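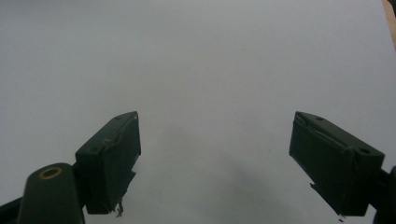
7 min read

Orange Ice Pops at the Calent Kitchen

Posted Monday, April 3, 2023, by Kausar Mohmand

The Calent is a small shared kitchen on the north side of Clellport. Reginald Schumacher and I have rented bench time there for the past two years, mostly in the spring, to get our ice pops ready for the summer market. We sell under the name Nosska. Last July we sold 1,714 pops from one cart, and more than half of them were orange.

Orange is also the flavor we have changed the most. The first version was juice and sugar and it froze too hard. The second had too much syrup and went soft before people got to the end of the block. This spring we went back to the start and made the mix again in small batches, changing one thing at a time and writing it down. The gallery on this page is short, four pictures, and the notes between them cover the mix, the freezing, the frost and the tasting.

A few people at the market asked for the recipe last year. The mix we have settled on is in the notes, or close enough to make at home.

The mix

We use orange juice, mango puree, sugar, a little lemon juice and a pinch of salt. The mango gives the bar its body. Without it the pop freezes in long hard needles and the juice pulls out of it when you bite, so you end up with plain ice. Reginald wanted to try peach for the same job and we did two batches of that. They tasted fine but the color was dull, and one of them separated in the pitcher before we had it poured.

The sugar goes into a small amount of warm juice first and gets stirred until you can't feel any grains on the bottom of the pan. The rest of the juice goes in cold. We don't boil any of it. Boiled orange juice tastes like marmalade, and some people might like that, but it isn't what we sell.

Strain the mix twice if the mango is stringy. Ours was this time. We pour through a coarse sieve and then a fine one, and let it sit in the refrigerator for 30 minutes so the foam comes up. Skim the foam. If you leave it on, the foam ends up at one end of the pop as a pale spongy layer.

Pouring and freezing

The molds are Hubmann, the tall ones, 100 milliliters each. We bought them secondhand from a cafe that closed and a few of them have lids that don't sit flat. Those go in the back row and we fill them a bit lower.

Leave a finger's width at the top of each mold. The mix swells as it freezes, and an overfilled mold pushes up against the lid and sticks there. Wipe the rims before the lids go on.

We freeze overnight. The freezer at the Calent is an upright with wire shelves, and the middle shelf is the best one. The bottom shelf is colder but it slopes toward the back, so the pops come out with one long side and one short side. Reginald has put a folded towel under the tray down there and it helps some.

To get a pop out, run cool water over the outside of the mold and count to ten, then pull straight up. Hot water is faster and melts the sides. If the pop won't move, give it another few seconds. Twisting cracks it.

Frost and color

An orange pop should look a little see-through when the light is on it. Cloudiness usually means air in the mix, and we get less of it when the foam has been skimmed properly. Faint streaks running the length of the bar are normal for us and I have stopped trying to get rid of them.

Frost is a separate thing. It forms on the outside when the freezer door gets opened a lot, and in a shared kitchen it does get opened a lot. A light speckle doesn't change the taste. Larger white patches can feel dry on the tongue for a second, then they melt off. I look at the sides first when I am checking a batch, and after that the color from one end to the other.

Golden near the top, more amber lower down, with frost in specks and in two larger whitish patches near the sides. The outline is a bit uneven at the top, and the bar looks slightly wider toward the bottom.
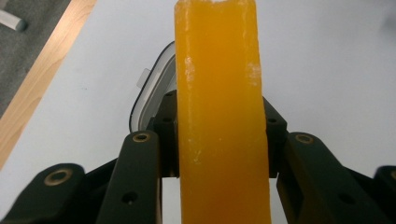
Tasting notes

We tasted in the afternoon, after lunch, with water and plain crackers. Both of us wrote on our own sheet and didn't compare until the end. Reginald grades harder than I do on sweetness and I grade harder on texture, so it comes out about even.

The first batch had the most lemon in it. It was bright and sharp and we both liked the first bite, but by the middle it was tiring. Reginald wrote "good with a meal, not on its own." I wrote that it made my teeth hurt.

The second batch had half the lemon and the same sugar. It was the one I would have picked if we had stopped there. It tasted like an orange and not much else. The texture was soft at the corners and firm in the center, and it held together when we broke it with a spoon.

The third had the same lemon as the second, with more mango. This was the richest of them, nearly like sorbet, and it melted slower. The trouble is the cost. Mango puree is the most expensive thing in the mix and the price goes up again in summer. Reginald thinks people will pay a little more for it. I think people at a cart want the same price as last year.

We left it open. The plan is to bring both to the first market and put a plain label on each – orange, and orange mango – and see which runs out.

A word about surfaces

We like a plain white surface for looking at food color. Colored counters throw everything off. I spent most of last spring thinking one batch was too brown when it was only the brown counter next to it. White also shows drips right away, and orange drips get sticky fast.

Even white changes through the day. In flat light it goes gray, with soft shadows, and you have to allow for that before deciding that a pop is too dark. If two batches are going to be compared, they should be looked at close together in time and in the same spot.

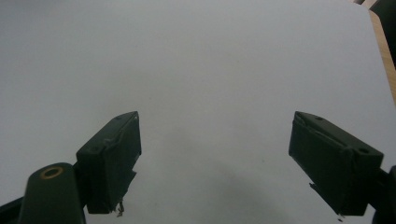 Pale gray-white, lighter in the upper half, with a soft shadow lower down.

Keeping them

Once the pops are out of the molds they go into paper sleeves and then into a lidded box, standing up. We tried laying them flat last year and the ones underneath stuck to their sleeves. Standing up they take more room, but they come out clean.

For home use, a zip bag with the air pressed out works well. Put them back in the freezer for a while after unmolding, before they go in the bag, so that the outside gets hard again. A pop that goes in damp will freeze to the plastic and to its neighbor.

They keep for roughly a month before the flavor starts to fade. They are still fine to eat after that. The lemon seems to go first and then the whole thing tastes flatter and sweeter than it did. I write the batch number and the day on a strip of tape on the box, and I also write it in the notebook, after a box came back from the cart in September with the tape missing.

The cart itself is only cold enough for one afternoon. Anything that has gone soft and been frozen again has a different texture, coarse and icy, and we don't sell those. Reginald takes them home and puts them through the blender with yogurt. 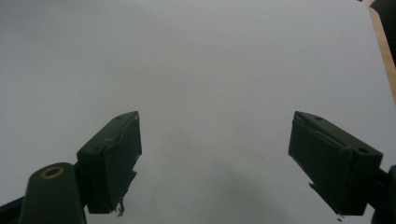
The other thing that matters for keeping is how full the freezer is. A full one holds its temperature better when the door is opened. On days when we have only a tray or two, we fill the shelf above with bottles of water the night before. It is an old habit from my mother's kitchen, and the frost does seem lighter when we remember to do it.

If you are making these at home, start with a small amount and write down what you did. Oranges vary a good deal. A mix that was right in winter can be too sweet a few months later with the same spoonfuls of sugar. Taste it cold before you pour, and make it slightly sweeter than you want it, as freezing takes some of the sweetness away.

For people who wanted amounts, this fills six tall molds of the size we use. Two and a quarter cups of orange juice, a third of a cup of mango puree, a quarter cup of sugar, two teaspoons of lemon juice and a pinch of salt. Any that is left in the pitcher can go in an ice cube tray.

Next on the list is lime. We have made it once and it came out pale, close to no color at all, and Reginald would like it greener without using any coloring. He has been reading about mint. I will put up another page when there is a batch worth looking at, along with the dates for the Clellport market once we have our spot confirmed.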